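# Chapter 8: Boards, Panels and the Holes We Put in Them

Before you pick up a drill, I should like you to spend a little while with nothing more dangerous than a pencil.
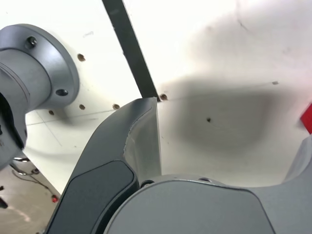
I know that this is not what most people hope to hear at the start of a chapter on drilling, and I remember how keen I was myself to get on with the noisy part. But a panel is a patient thing, and it will wait for you. A hole, once made, stays where it is, and every bracket, hook or hinge you fix afterwards has to live with it.

In Chapter 7 we cut our boards to size and cleaned up the edges. Now we come to the flat face in the middle, which looks so simple and causes so much grumbling. White panels are the worst of the lot for this (and the most popular, I'm sorry to say!), for they show every slip of the pencil and every stray mark. They are also lovely to work on once you have the knack, as a faint line shows up perfectly well on them and you hardly need to press at all.

Most of the exercises use the Drallum panel, the practice board listed at the back of the book on page 277. If your workshop keeps the older Penex board instead, carry on with that; the two are the same size, though the Penex is a touch thicker and you will want to allow a moment longer for each hole.

## What you will be doing

We begin with guide lines: how to draw them lightly, how to carry them across a whole panel without drifting, and when to leave them on. Then we move to marking the centre of a hole, choosing a bit, and drilling straight. The last part of the chapter deals with holes in a row, where a small error at one end has a way of growing by the time you reach the other. There are 16 short exercises, and you may do them in any order after the first two.

## Words to know

**Guide line:** a light pencil line showing where holes or fixings are to go.

**Pilot hole:** a small hole drilled first, which a screw or a larger bit will follow.

**Flange:** a flat rim or collar on a part, often with bolts through it, by which it is fixed to something else.

## Before you start

Find a soft pencil, a steel rule and a clean rag, and put your panel where the light falls across it from one side. Shadows on a pale surface can hide a fine line altogether, so move the lamp, or yourself, until you can follow each line from end to end. Then turn to Exercise 1, and draw your first line a good 34 mm in from the long edge.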